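Acta de la reunión del grupo de diagnóstico por imagen
2 de febrero de 2021
Asistentes: Orysia Stetsiuk, Abundio Rosales, Demyd Nechyporuk, Antonina Dovhaniuk y yo, que tomo nota. Ruaridh Cruickshank se conecta tarde desde Warnholm.

Hola a todos. Ya sé que me pedisteis un acta más corta que la anterior, y lo he intentado, pero hablamos mucho (yo la primera). Si he entendido algo mal, escribidme y lo corrijo.

1. Acta anterior
Aprobada. Abundio pide que conste que él no dijo «retirar» el mamógrafo antiguo, sino «revisar». Queda cambiado.

2. Lista de espera de ecografía
Empezamos por lo más pesado. En el hospital de Likberg hay 248 personas pendientes de una ecografía abdominal no urgente, y a Antonina le preocupa que muchas peticiones estén repetidas: el médico de cabecera pide una, el especialista pide otra y las dos se quedan en el sistema. Se ofrece a repasar la lista con administración antes de que abramos agenda de tarde. A mí me parece estupendo, porque abrir tardes sin limpiar la lista es llenar huecos con gente que ya vino.

Demyd preguntó quién llama a los pacientes cuando se anula un duplicado. Buena pregunta y poca respuesta. De momento llamará la secretaría de radiología, y si el paciente tiene dudas se le pasa con Antonina. 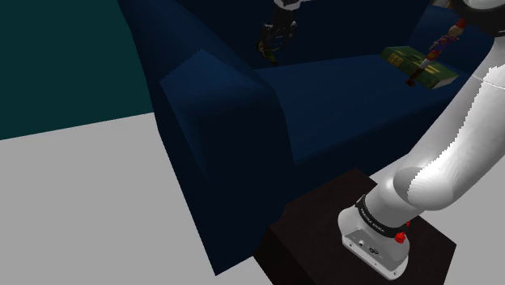
Sobre las tardes en sí, Abundio prefiere dos por semana y ver qué tal. Orysia quería tres, pero reconoce que con las bajas de ahora no salen los turnos. Nos quedamos con dos hasta abril y entonces volvemos a mirarlo.

3. Informes estructurados de TC de tórax
Este punto lo traía Orysia, y con muchas ganas. El año pasado se informaron 2.724 TC de tórax entre los dos centros y cada uno escribe a su manera: unos ponen el tamaño del nódulo en la conclusión, otros en el cuerpo del texto, y el neumólogo acaba llamando por teléfono. Su plantilla tiene campos fijos para nódulos, ganglios y derrame, y deja un espacio libre al final.

Abundio la probó en casa el fin de semana con casos antiguos anonimizados y le resulta lenta. Dice que para un estudio normal son demasiados clics (y tiene razón, yo también me desesperé un poco). Acordamos que Orysia prepare una versión abreviada para estudios sin hallazgos y que la larga quede para seguimiento oncológico.

Hubo un rato de discusión sobre si medir los nódulos en un eje o en dos. No llegamos a nada. Orysia mandará por correo la propuesta y contestamos todos, por favor, que la otra vez contestamos solo Demyd y yo.

4. Sistema de archivo de imágenes
Aquí ya estaba Ruaridh. La oferta de Levchenko para ampliar el almacenamiento ha llegado, y el mantenimiento anual son casi 3.000 euros más de lo que pagamos ahora. Ruaridh cree que se puede negociar si firmamos los dos centros juntos, pero Warnholm no puede comprometerse sin hablar antes con su gerencia. Lo hará y nos cuenta.

Demyd insistió en lo de los estudios previos: cuando un paciente viene de Warnholm, las imágenes aparecen con otro número de historia y hay que buscarlas a mano. Quiere que eso entre en el contrato por escrito. Todos de acuerdo, y Ruaridh el primero, que lo sufre al revés.

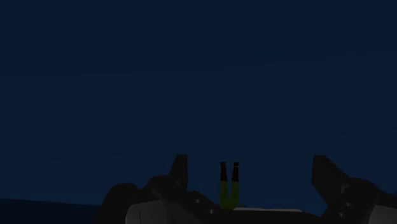
También salió el tema de Dritadent, que sigue mandando las radiografías panorámicas en CD. ¡En CD! En la sala de informes ya solo queda un ordenador con lector. Antonina hablará con ellos para que usen el portal de envío, y si hace falta les explica el alta paso a paso.

5. Formación
Demyd dará una sesión sobre dosis en TC pediátrico. Le pedí que trajera protocolos nuestros, con los parámetros que usamos de verdad, y dijo que sí. Los técnicos están invitados, avisad en vuestros turnos.

6. Ruegos y preguntas
Abundio pregunta por los delantales plomados de la sala 2, que siguen pendientes de revisión. Lo reclamo yo.
Orysia pide que no se agenden biopsias a última hora de la mañana. Se pasa a enfermería.

Tareas
Antonina: repaso de duplicados y llamada a Dritadent.
Orysia: plantilla abreviada y correo sobre mediciones.
Ruaridh: hablar con gerencia de Warnholm.
Demyd: redactar el párrafo sobre estudios previos para Levchenko.
Yo: delantales y mandar esta acta.

La fecha de la próxima reunión os la paso por correo cuando Ruaridh me confirme sus guardias.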